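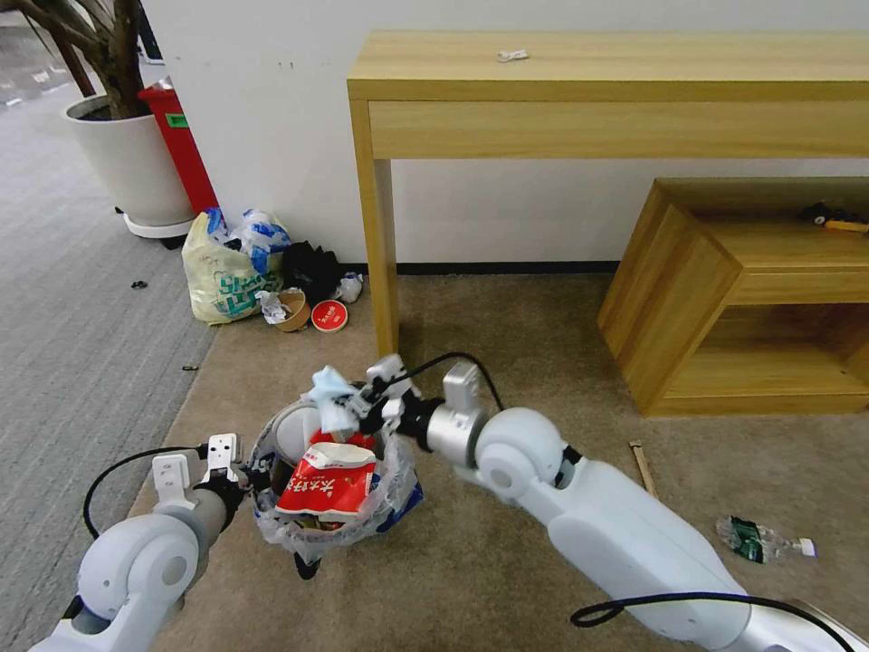 J'ai mis des années à avouer que j'aimais la moquette. Dans mon entourage, ça ne se dit pas : on a du parquet, du béton ciré à la rigueur, et la moquette, c'est pour les hôtels et les grands-tantes. Et puis en juin j'ai emménagé dans un appartement où il y en avait partout, du beige, du mur au mur, et j'ai juré de l'arracher avant l'automne. Elle est toujours là ! Il faut dire que le beige a ses mérites. Vous pouvez y traîner un sac plastique bourré de déchets, avec un emballage de snack rouge et blanc qui dépasse, et l'œil file droit sur le rouge. Le sol, lui, reste discret.

Ce que je n'avais pas prévu, c'est le silence. Mon voisin du dessous, Ademir Caldeira, m'a arrêtée dans l'escalier pour me demander si j'étais partie en voyage. Les anciens locataires marchaient pourtant sur la même moquette, mais en talons, paraît-il, et à cinq heures du matin.

Reste la question des meubles. Sur un sol clair et mat, tout ce qui est foncé se met à peser une tonne (mon buffet en wengé a fini chez ma sœur, elle ne me l'a pas encore pardonné). Le chêne clair, en revanche, passe très bien, surtout dans des formes simples, un peu épaisses : une longue console contre un mur blanc, un petit cube glissé dessous, une plante dans un pot rond, et je n'ai plus envie d'ajouter quoi que ce soit. 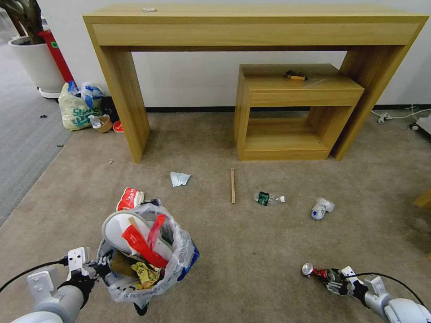
Et on la nettoie comment ?

C'est la première chose qu'on me demande, avant même de s'asseoir. J'ai posé la question à Emerson Sales, trente ans de pose derrière lui, aujourd'hui conseiller chez Amaral. Il a levé les yeux au ciel. D'après lui, on frotte beaucoup trop, on mouille beaucoup trop, et on n'aspire jamais assez lentement. Cinq minutes par pièce, c'est du tourisme. Lui passe dans un sens, puis dans l'autre, et il tamponne les taches avec un chiffon blanc, du bord vers le centre.

Pour le vin rouge, j'ai fait mes propres essais, bien malgré moi. De l'eau gazeuse, un torchon, quatre annuaires par-dessus et une nuit de patience. Le matin, il restait une ombre rose que je suis seule à voir. 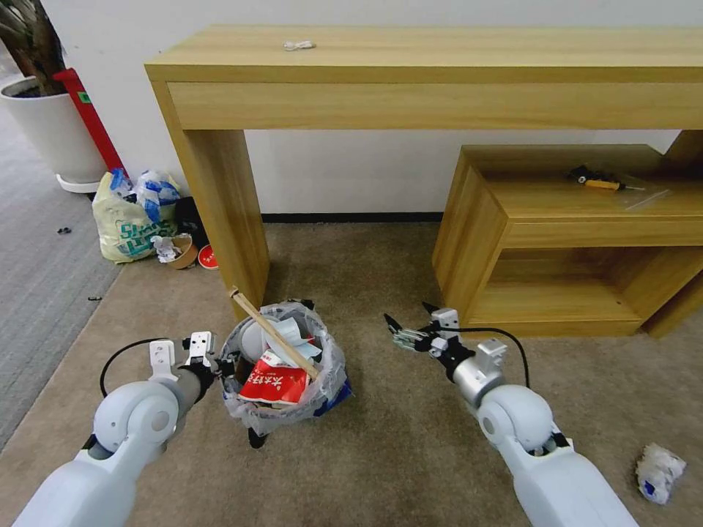
Il y a aussi la question du prix. Un modèle en laine de la maison Cloleck m'a fait rêver jusqu'au devis : 76 euros le mètre carré, pose non comprise. J'ai refermé le catalogue et je suis rentrée chez moi marcher pieds nus sur mon beige de locataire, qui gratte un peu près du radiateur. Pour la chambre, j'hésite encore avec un vert sapin. Ma sœur vote contre, mais elle a déjà le buffet.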